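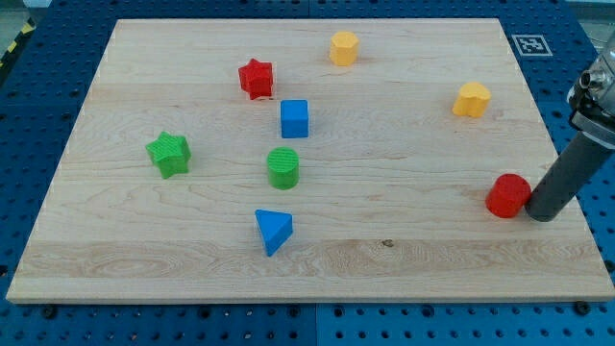
Noel Sarmiento
Workshop technician, cell 2
Notebook, March, started 9.40

Working through the rules for the block-pushing bench again with Lurdes Mendes, before the second cell copies them. The sheet on the wall dates from when we only ran one task, and half of it is about the old gripper. Notes first, tidy version later.

Board and table

Maple board stays flat on the perforated table, inside the tape. The bolts in front of the near edge are the stop. Push the board up to them by hand before the first run and check it again at every break. If it has crept, write down which way. Do not shim it with card. We did that in the autumn and lost a morning finding out why the contact height was off.

Marker by the far right corner lies on the table, never on the board. If anyone lifts it for cleaning, the camera check gets done again from the start, even if it went back "in the same holes". Wipe it with a dry cloth only. Lurdes wants a spare printed and kept flat in the drawer. Agreed.

Hazard tape: feet stay outside while the arm is enabled. The old sheet says "moving". Changed to "enabled". A stopped arm that is still enabled counts as a moving arm.

Blocks

Eight on the board, two each of red, yellow, blue and green. Same set for a whole session. Today's has both stars in, red and green, so any instruction that says "the star" with no colour is to be thrown out and rewritten. Same for "the cylinder". Lurdes found a batch of these in last month's Rakorlow logs and we can't tell now which block was meant.

Start layouts come off the list. If the list puts two blocks closer than 20 mm, skip that line and note the number. Don't nudge them apart by eye and carry on as if it was the listed layout.

Blocks can be standing or on their side at the start as long as the log says so. The blue triangle is the usual one. It sits happily on a rectangular face and people forget to record it.

Contact

Rounded tip goes down beside the block, then sideways. No coming down on top of one. With the tip resting on the board and up against a block, as with the red cylinder, the limit is 4 N of downward force and the speed cap is 75 mm/s. The old sheet had 200 mm/s, which was for free travel and got copied into the wrong row. I have crossed it out on the wall copy and initialled it. Free travel stays at 200.

Block off the board: stop, disable, pick it up, log the run as ended. It isn't to be put back and continued. Noor the Bollow people do differently, they put it back and carry on, so their runs and ours can't be pooled without a flag. Lurdes to write to them.

Tip wear: check every 4,000 pushes. The counter is on the cell log page, bottom line. I had been going by feel.

People

One person holds the stop button and does nothing else. No typing, no phone. If the person reading out the instructions is also the one on the button, the session doesn't start. We have both done it on short days, so this is written down against ourselves as much as anyone.

Handover is spoken, then signed. "Enabled" or "disabled" is the first word.

Not settled

Whether the tip is allowed to drag across bare board to get behind a block. I say lift and go over, it saves the surface. Lurdes says the lift adds a second to every push and the board is cheap. Left as lift for now. Ask Espiritu what they do.

Whether the knot in the front strip of the board matters. Lurdes thought she felt a catch there by hand. I couldn't feel it. Run the tip over it ten times unloaded and look at the force trace.

Gasov want the sheet as a PDF with version numbers. Fine, but the wall copy is the one that counts.

To do: reprint force and speed table. Spare marker. Letter to Bollow. Move the cloth hook, it's inside the tape.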